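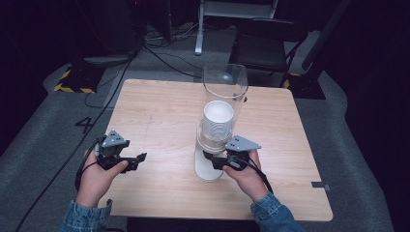
3.2 Collecting demonstrations by hand

All demonstrations were given with a pair of hand-held grippers, one in each hand. The operator sits or stands at the table and does the task as the robot would have to do it, with the jaws of the grippers in place of fingers. No robot arm is needed at this stage. We had first tried remote control of the two arms through the Ronura interface, but operators found it slow and tended to stop between motions, and these pauses showed up again in the learned policy.

Figure 2. Demonstration of the cup task with two hand-held grippers. The jaw of the right gripper is touching the lower part of the dispenser.

The cup task uses a dispenser with a clear tube and a stack of white paper cups. We chose it because the two hands have different jobs: one has to keep the dispenser steady while the other takes a cup. Operators were free to decide which hand did which, and the choice was kept as a label with each recording.

Each operator practiced until they could finish the task without help, then recorded 100 demonstrations. Recordings in which a cup was dropped or crushed were kept in a separate set and not used for training. The effect of adding them back is reported in Section 5.

Cable drag was a problem in early sessions. Mahsa Karimi rewrote the operator instructions so that the slack is checked before every recording, and sessions made before this change were discarded.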